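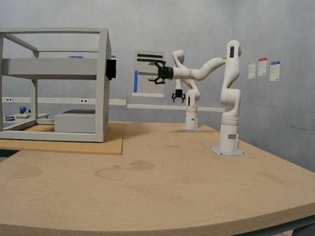 3.2 Building the cell before building the cell

Before I cut any lumber for Kuvetti I wanted to know whether two arms and an enclosure could share one workshop table without getting in each other's way. I rent a corner of a shared shop and can't just leave a half-finished machine standing there for weeks while I think it over, so I modeled the whole corner first and did my arguing with the simulator (Orkura, which I already knew from an earlier project). Figure 4 is the rendered layout I ended up working from. Both arms went on the right half of the table, one near the front and one toward the back, and the white frame went on the left, sitting on its own board so I can pull the real one off the table in one piece. I swung the near arm's forearm out toward the middle and left the back arm folded with its gripper hanging down by its own base, and that's the pose every run starts from. I like it a lot! It leaves the front of the table open, and that's where I do most of my fiddling.

Figure 4. Simulated layout of the Kuvetti cell, with the enclosure at left and the two arms at right.

Getting to this layout took me 23 versions. In the early ones I had the arms side by side, which looked tidy and was awful to plan for, because every reach into the frame by one arm meant parking the other somewhere silly. Moving one of them back fixed most of that. The crossbar was my next headache. I wanted it thick (I don't trust thin bars in a shop where people lean on things), but a thick bar eats into the space you can reach through, so I went back and forth on its height more than I'd like to admit.

For the reach test I ran 1675 simulated moves from the starting pose to random points inside the enclosure, using the Skatholm planner with its default settings. I threw out any move that brought a link within 40 millimeters of a post or a rail. That margin is bigger than it needs to be in simulation, but my real frame won't be perfectly square, and I know my own sawing. Only five moves had to be redone by hand, all of them to points low down and toward the back.

I should say what the model leaves out. There are no cables in it, and cables are half the trouble in a small cell like mine. The table is also perfectly stiff, and the one in the shop wobbles if you so much as put a coffee down on it. I come back to both in Section 5, along with the bracing I added in June.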